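Planning a two-valley walk: questions for a route planner

The planner who designs the self-guided walks at Brostora has worked on the Dridolari route since it was first offered. The route links two valleys by a low pass and is sold as a seven-day trip with luggage transfer. We spoke by phone at 7 in the morning, before the first transfer van left, and asked mainly about distances, transport and what walkers get wrong when they book.

Stage lengths

The standard itinerary covers 60 miles. The planner divides it by walking time, and the printed mileage is secondary.

"A mile on the valley floor and a mile below the pass are different units," the planner said. "I set each stage by hours on foot with a day pack, then check where the beds are. If the beds are in the wrong place, the stage moves."

The longest stage is the third, from the village of Hirano to the far side of the pass. It has no road access between the start and the last farm. Walkers who want a shorter day can stay a second night in Hirano and take the local bus through the lower road, but the bus has to be requested when booking.

"People ask for it at breakfast. By then the driver has already gone down with the school run."

Season

Brostora sells the route from May to the end of September. August is the busiest month and the one the planner likes least for walking. Afternoon storms build over the pass, and rooms in Hirano have to be held months ahead.

"June has longer daylight and the meadows haven't been cut. The snow is off the path by then in a normal year. In a late year we send people around by the lower road, and the confirmation says so."

Asked whether the lower road is a fair substitute, the planner said it was a decent walk with some asphalt, and that the view of the upper valley is lost.
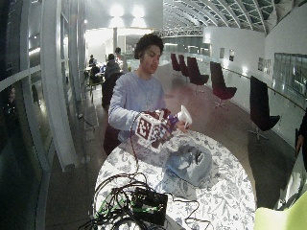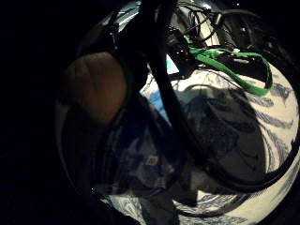
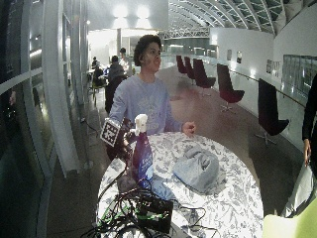 Luggage and transfers

Bags are collected at 8 in the morning and delivered by late afternoon. The limit is two bags per person. The van takes the long way between the valleys, and the driver stops at every guesthouse on the list, so an early walker can arrive before the luggage does.

"Carry a dry shirt and your medication. I write that in the notes in bold and I still get the call."

Labels are sent out with the travel documents. Each one shows the guesthouse for every night, in order, so a bag that misses a stop can be sent on to the next one. The planner said most delays come from changes made on the road, when a walker rebooks a room directly and the office hears of it later.

Navigation

The path is marked in both valleys, but the two sides use different systems. Paint marks on rocks and trees stop at the pass, and wooden signposts take over on the descent. Brostora supplies a folded map, written notes and a track file.

"The track is accurate to the path as it was when we last walked it. If a sign on the ground disagrees with the track, follow the sign. Farmers move gates, and a footbridge can be out for a month."

The planner recommends downloading the file before leaving home. Phone coverage is steady in the lower villages and absent for most of the third stage.

Food on the way

Breakfast and dinner are included on all nights except the last. Lunch is left to the walker. Hirano has a small grocery and a bakery that closes at noon. On the pass stage there is nothing to buy until the first farm on the descent, where cheese and cold drinks are sold from a porch when the family is home.

"I don't list the farm as a lunch stop. I list it as a farm."

Guesthouses can handle vegetarian meals with notice. Gluten-free bread is harder to find on the far side, and the planner suggests bringing some from the bakery.

The end of the route

The walk finishes at Sustimel, a lakeside town with a rail station. Two trains leave in the afternoon, and the second connects with the night service to the coast. The planner advises against booking the first one on the last walking day, as the final stage follows the shore and takes longer than it looks on the map.

"It is flat, so everyone assumes it is short. There are inlets. You walk in and out of every one."

For anyone with a spare day, the planner would spend it in Sustimel over adding another night in Hirano. The lake boat runs from the town pier to the north shore and back, and the ticket office opens at 9. Extra nights can be added up to the point when the final invoice is issued.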